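Callico two-arm bench kit goes on hire in Moltstead

Bookings open Thursday for the Callico bench kit, a two-arm set-up aimed at small labs and packers. Hire is £732 a week from the Prilomthorpe depot, or £2,848 for the month. Delivery extra. Training day included, run by Reinaldo Vasconcelos of Teixeira, who says most teams are handling small bottles and caps by the afternoon. First impresions good, manual less so. 154 pages and no index.

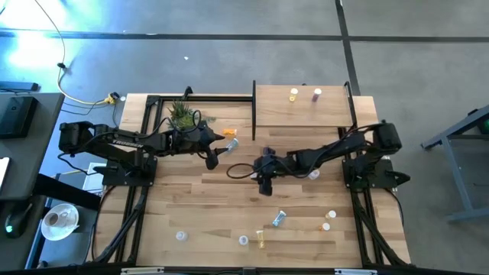
Can you hire just one arm?
Only on the monthly rate, and you still pay for the full bench.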